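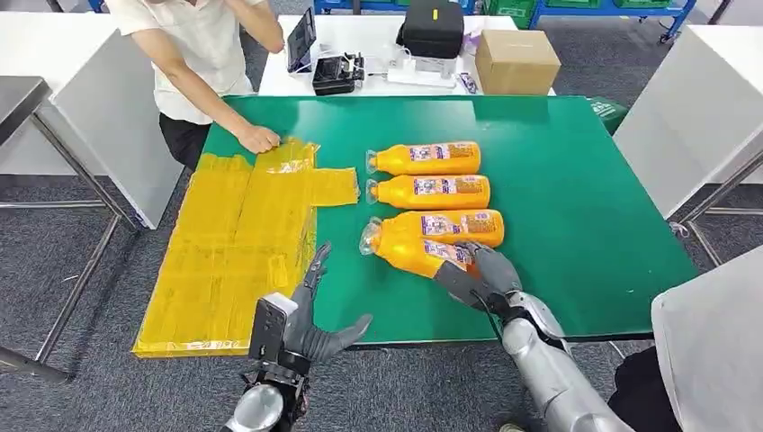
3 min read

Lonau Jazz and Fusion Club
Minutes of the members' meeting, January 4, 2007
Held in the upstairs room at Urside

Present: 40 members. Apologies were read out and accepted. The meeting opened a little late as people were still carrying chairs up.

1. Minutes of the last meeting

Approved with one correction. The closing number of the fall concert was listed as a ballad. It was a very fast samba, as anyone who was in the room will remember!

2. The holiday concert

What a night. The horn section played the best set we have heard from them, and the slow opening (just bass clarinet and brushes for the first chorus) had the whole room silent. Several members asked for the trombone feature to come back in the spring. Agreed by everyone, loudly.

One complaint was noted about the bar being open during the quiet tunes. From now on the bar will close while the band is playing and reopen at the break.

3. Spring concert

Grurkska have said yes! For members who haven't heard them, they are a five-piece with two keyboard players, and they write nearly all their own music - long tunes in odd meters with melodies you can still sing on the way home. They will play the second half. Our own big band will play the first.

The concert will be in April. The hall at Urside holds 300, and the meeting felt we should try to fill it. Tickets will go on sale to members first. A member asked whether students could get in at half price, and this was passed with no votes against.

Grurkska have asked for a real piano as well as their own keyboards. The hall piano needs tuning and the pedal squeaks. The tuner is to be booked for the week of the show and asked to look at the pedal on the same visit.

There was a long and very happy discussion about whether the two bands should finish with something together. Suggestions included a blues in F, a shuffle, and the last section of the Tsai suite. The suite won on a show of hands. The arranging group will write extra parts and send them to Grurkska as soon as they are readable.

4. The Tsai suite

The big band has now read through all of it. The second movement is sounding wonderful. The third is not there yet: the saxes and the guitar are still disagreeing about where beat one is after the drum break. An extra sectional was agreed for saxes, guitar and drums. Please bring a pencil.

The trumpet parts have wrong notes in the copy we bought, mostly missing flats after the key change. Corrected pages were handed out. Throw the old ones away, please, or we will be hearing those naturals until summer.

5. Sound equipment

The old monitor on the left side of the stage has been cutting out. Agreed to buy 2 used ones and keep the working one as a spare. The bass amp was also discussed. The bass players like it, the pianists do not. Left as it is for now.

6. Listening nights

These are going really well and new faces keep turning up. The next one is on early electric piano records. Bring vinyl or CD, one track each, and keep it under ten minutes so everybody gets a turn.

7. Any other business

A gray trumpet mute was left in the rehearsal room and is on the shelf by the door.

A request for a beginners' improvising group got a lot of hands up. To be put on the next agenda.

Meeting closed. A few members stayed on and played until the building was locked.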